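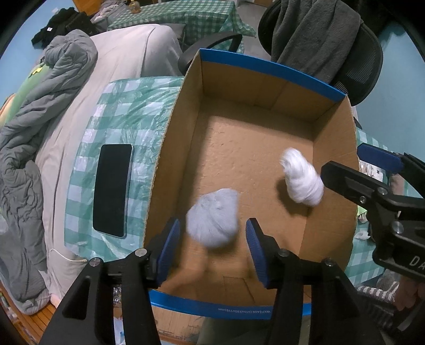 The best mail I got all year weighed less than a loaf of bread and came from a man I have never met. Inside were two skeins of yarn the color of wet slate, spun from a flock that grazes the hills behind Ukside, and a postcard with washing instructions in very small handwriting.

I had joined a fleece share. If you know farm shares, the kind where you pay in winter and get vegetables all summer, you already have the idea. You put your money down before shearing, the farm buys hay with it, and months later some part of the flock comes to your door. Mine was run by Lalit Thakur, who keeps 20 sheep and one extremely loud goat on land his wife's parents used to rent out for hay.

I went up in August to see where it all came from, and I wish I'd gone sooner! The sheep are a mixed bunch, some nearly black, some a milky gray, and a few with brown faces and pale backs that look like they got dressed in the dark. Lalit can pick out any one of them from across the field. He can also pick out her yarn, or says he can, by rolling a strand between his fingers.

Shearing is done in spring. The fleeces get spread on a mesh table, the dirty edges are pulled off, and the rest goes down the valley to Seslow, a spinning mill in an old dairy building where Wing-yan Chou runs the machines with one helper, Quang Tôn. It is a wonderful place to stand around in. Everything smells of lanolin and warm oil, and the carding drum makes a low hum you feel in your shoes.

"People want it perfectly even," Chou told me over the noise. "I can do even. But then why not buy it at the store?"

Her yarn has life in it – small thick places, a fleck of hay now and then, a bit of spring when you pull it. Last year she spun 900 skeins for 13 farms, most of them too small for the big mills to bother with. Her waiting list is full until after Christmas.

The knitters are just as keen. Yung-ching Hsueh has belonged to three different shares and keeps a notebook with a snip of every yarn taped in, each with the ewe's name beside it. She showed me a cardigan made over two winters from a sheep called Omia. The second year's wool came in a shade lighter, so the sleeves don't match the body, and she loves that about it.

I'm on my first hat. The ribbing is a mess and I've pulled it out 3 times, but the yarn doesn't seem to mind. Lalit opens sign-ups again in January, and I've already asked for the black one.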